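Lecture 9 – Learning assembly policies in simulation with residual corrections

Course notes, revised 2nd October
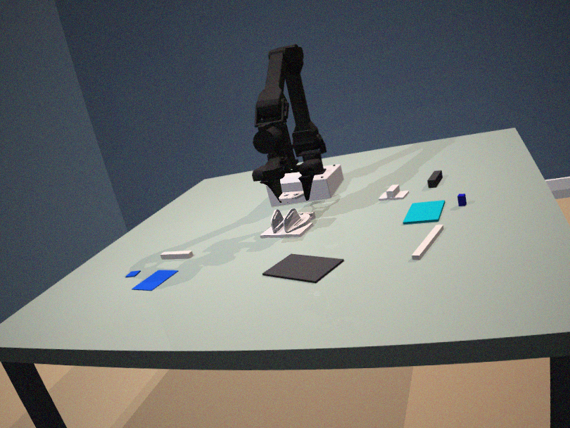 Pieter Mnguni wrote in after last year's version of these notes to say that the residual method looked to him like ordinary impedance tuning done the expensive way, and that a competent controls person would get the same insertion rate in an afternoon. The objection is fair for a single part with a known pose. It gets weaker once the part pose varies over the table and the same controller has to cope with several geometries, and section 5 compares the two on equal terms. Keep the objection in mind while reading the rest.

1. Setting

The workspace is a flat table with one arm and a parallel gripper, a fixture, and an assortment of loose parts: plates, bars and blocks. The task family used throughout this lecture is Betstead, which we also use in Assignment 3. Each Betstead episode specifies an initial layout and a goal relation between one part and the fixture. The remaining parts are distractors and also obstacles. They may be moved without penalty, but a policy that moves them usually finds it has made the next step harder.

State: joint positions q, joint velocities, gripper opening, and the pose of every part on the table as a position and unit quaternion. Observation: either the full state (teacher) or a depth image plus q (student). Action: a target displacement of the gripper in its own coordinates, plus an open/close command. Actions go to an operational-space controller running faster than the policy.

Notation follows Lecture 8. Policies are written pi, with subscript b for base and r for residual. The executed action is

a = pi_b(o) + alpha * clip(pi_r(o, pi_b(o)))

where alpha is a fixed scale and clip bounds each component. Note that the residual policy sees the base action as an input. Leaving it out is a common error in submitted code and produces a residual that fights the base near contact.

2. Why not learn the whole thing

Sparse-reward reinforcement learning on insertion fails for a dull reason: random exploration almost never reaches the reward. A gripper has to approach, close on the part, lift, transport, align and insert, and the probability of doing these in order by chance is negligible. Shaping the reward helps with approach and lift. It helps much less with alignment, where distance to goal is a poor guide because the part can be very close to its final pose and wedged.

Demonstrations solve the exploration problem but bring their own. Behaviour cloning on a modest set gives a policy that completes the coarse motion reliably and then stalls at contact. The demonstrator's corrections in the last stretch of the motion are small, quick and dependent on forces which the observation doesn't contain. Averaged over demonstrations they tend toward zero, so the cloned policy presses straight down and waits.

The residual formulation splits the problem at this point. The base policy gets the part near the fixture. The residual only has to learn small corrections, and it starts from states where reward is reachable.

3. Training procedure

Stage one. Collect demonstrations in simulation and train pi_b by behaviour cloning with action chunking. The set distributed with the assignment contains 1,696 demonstrations, pooled over all Betstead goals. Train until validation loss flattens; further training improves the loss and does nothing useful for the success rate.

Stage two. Freeze pi_b. Initialise pi_r with its last layer at zero, so that the combined policy at the first step equals the base. Train pi_r with PPO using the sparse success reward only. Randomize initial part poses, friction and controller gains at each reset.

Stage three. Roll out the combined policy, keep the successful episodes, and distil them into a student that takes depth images. The student is a single network with no residual term. Its training data are cleaner than the original demonstrations in one specific sense: the corrective motions near contact are now consistent with each other.

Two points on stage two that the papers tend to leave to an appendix:

The base is frozen, and it must remain frozen. Fine-tuning both together with the same learning rate destroys the coarse motion before the residual has learned anything. If you need to adapt the base, alternate, and use a much smaller step for it.

The scale alpha matters more than the network size. Too small and the residual can't free a wedged part. Too large and early exploration noise knocks the part out of the gripper, the reward goes to zero and training doesn't recover. Start from an alpha comparable to the position error of the base at first contact and adjust from there.

4. Contact modelling

Most of the difficulty in simulated assembly comes from the contact solver. The simulator we use, Fetuvik, represents part geometry as a signed distance field and generates contact points by sampling the surface mesh of the other body. Thin parts are the awkward case. A flat plate lying on a table has a very shallow field, and if the grid spacing is coarser than half the plate thickness, the interior sign becomes unreliable and the plate may sink or jitter.

Check the following before blaming the policy:

Drop each part from a small height and log its kinetic energy. It should settle to zero and stay there.

Close the gripper on the part and hold. Any slow creep along the fingers indicates a friction or solver iteration problem. A policy trained under creep learns to hurry.

Place the part in its goal pose by hand and step the simulator. If it is ejected, the clearance is smaller than the solver can represent, and no amount of training will help.

The last check accounts for most of the questions sent to the course list in February. Several groups had scaled the part meshes and the fixture meshes separately, and the result was a peg slightly wider than its hole.

Narrow upright features on a fixture deserve a separate remark. When a part approaches from the side, the contact normal at a thin edge can flip between adjacent faces from one step to the next. The force seen by the controller then chatters. Rounding the edge in the collision mesh, while leaving the visual mesh alone, is usually enough.

5. Results

The comparison that answers the objection at the top is between three controllers: the base alone, the base with a hand-tuned compliant search (a spiral motion with a downward force limit), and the base with the learned residual. Jacobus Shezi ran all three over the Betstead goals with the same seeds and the same base weights, using 5 training seeds for the residual.

With fixed part pose, the compliant search and the residual were indistinguishable. Differences between them were smaller than the spread across seeds. On this evidence, for a single fixtured part, use the search; it is cheaper and can be inspected.

With randomized part pose, the ordering separated. The spiral assumes that the error is mainly translational in the plane of the hole. When the part is grasped off-centre it tilts in the fingers, and the spiral then drags a tilted part over the rim. The residual learned a small rotation ahead of the downward motion in those cases. We did not put this into the reward.

With distractors close to the fixture, both methods degraded. The base policy had few demonstrations with clutter there and its approach path brushed neighbouring parts. A bounded residual can't reroute an arm, so this failure belongs to the base and has to be fixed with data.

Distillation cost a little performance in all conditions. The student's failures were concentrated on low parts viewed at a shallow angle, where the depth image contains few pixels of the part's side faces.

6. Limits of the evidence

Every result in section 5 is in simulation. Transfer to hardware is treated in Lecture 11, using the Relto arm, and the numbers are lower. The search baseline was tuned for about 2 hours by one person, which is a reasonable effort but not an exhaustive one, and someone with more patience might narrow the gap under randomized pose. Success is judged on final pose within tolerance. A policy that gets there by scraping along the fixture counts the same as one that inserts cleanly, and peak contact force was not reported. It should have been.

Seeds also need care. Residual training is bimodal: a run either takes off early or stays flat. Reporting the mean over seeds hides this. Report each seed, and state how many runs were discarded and why.

7. Reading and exercises

Read the Xaba chapter on operational-space control before the tutorial, in particular the section on null-space damping.

Exercise 9.1. Show that with pi_r initialised at zero output, the gradient of the PPO objective with respect to the last layer is nonzero in general, and say what happens if the last two layers are both set to zero.

Exercise 9.2. Suppose the base policy outputs chunks of k actions and the residual acts at every step. Write the effective observation of the residual at step j of a chunk. Is the combined process still Markov in that observation? If not, what must be added?

Exercise 9.3. Plot success rate against alpha for one Betstead goal of your choice, with at least three seeds per value. Mark the base policy's position error at first contact on the same axis.

Exercise 9.4. Implement the spiral search and tune it. Record the time spent tuning and submit it with your results.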